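Fovenden 的第二个扩展《Stulley 支线》规则书放出来了，昨晚读完，周日拉人打了两局。分几条说一下。

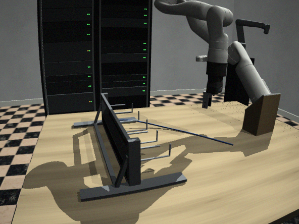 先说基础版的情况。Fovenden 是一款运河建设游戏，二到四人，一局一个半小时上下。玩家轮流铺河道、造船闸、接运货订单，最后比谁的航线值钱。基础版最大的毛病是中盘以后地图铺满，大家只剩跑订单，后面三四轮基本没有悬念。

第一个扩展只加了新订单和一张背面地图，没有解决这个问题。《Stulley 支线》是冲着中盘来的。

2/
主要改动：加了 Stulley 河谷这块侧板，拼在主地图东边。侧板上的河道开局全部干涸，要先有人付钱修引水渠才能通航。修渠的人拿一次性奖励，之后所有人都能用。

这里有个取舍。早修，奖励高，但是等于替别人开路。晚修，奖励降到一半，好位置也可能没了。

3/
第二个改动是水位轨。每轮结束翻一张天气牌，水位上升或者下降。水位低于第二格，重载船不能过浅滩。水位到顶，没加固的船闸停用一轮。

我担心过运气成分太重。两局下来感觉可以接受，天气牌提前一轮亮明，能看到下一轮要发生什么，来得及改计划。

4/
第三个改动是 Tagle 和 Gillel 两座新城。Tagle 在侧板最北端，只收木材和石料。Gillel 在南端，什么都收，但是每种货只收一次，先到先得。

第一局我低估了 Gillel。对面开局就往南修，连送三种货，拉开了十几分，后面没追上。第二局大家都盯着那边，反而是走 Tagle 的人赢了。

5/
初始资金也变了。基础版每人 300，加扩展以后还是 300，但是引水渠一段就要 70。也就是说开局最多修四段，手里剩 20，什么都干不了。

建议第一轮只修一段，或者先跑一单近的再说。我第一局开局修了三段，后面两轮都在等钱。

6/
规则书有两处写得不清楚。

一处是水位到顶时，已经停在船闸里的船怎么算。正文说停用，图例里的船却照常离开。我们按正文处理，船留在原地。

另一处是引水渠能不能分两轮付款。正文没提，附录的例子里有人这么做了。我们没允许，等官方勘误。

7/
配件。侧板比主板薄一点，拼缝处不完全平，不影响玩。新船是木头的，颜色和基础版有轻微色差，橙色最明显。天气牌尺寸和订单牌一样，可以用同一种牌套。

收纳有点麻烦。基础版盒子放不下侧板，除非把内衬拿掉。我目前是两个盒子分开放。

8/
人数方面，两局都是四人。规则书写支持两人，两人局要用一个中立船队，按牌堆行动。看了一遍流程，步骤偏多，还没试，试过再补。

三人局据说侧板要盖掉一段河道，盖哪一段由起始玩家定。

9/
时长增加明显。基础版四人我们打一个半小时，加扩展第一局两个半小时，第二局两小时出头。熟了应该还能再短一些，回不到原来的长度。

如果平时就嫌基础版长，这个扩展不用考虑。

10/
首印 2000 份，目前只有英文版，中文版没有消息。牌上文字不多，天气牌全是图标，订单牌有一行小字，做一张对照表就够了。我在做，做完发出来。

11/
有人问能不能和第一个扩展混用。规则书最后一页说可以，订单牌洗在一起，但是要去掉标着旧河口的几张，那几张在新规则下送不到。背面地图不能用，侧板接口对不上。

12/
补充一个容易漏的规则：引水渠修通的当轮，船不能马上进去，要等下一轮水位结算完。我们第一局漏了这条，打到一半才发现，对 Gillel 那条线影响很大。开局前最好念一遍。

下周打算试两人局，用中立船队那套。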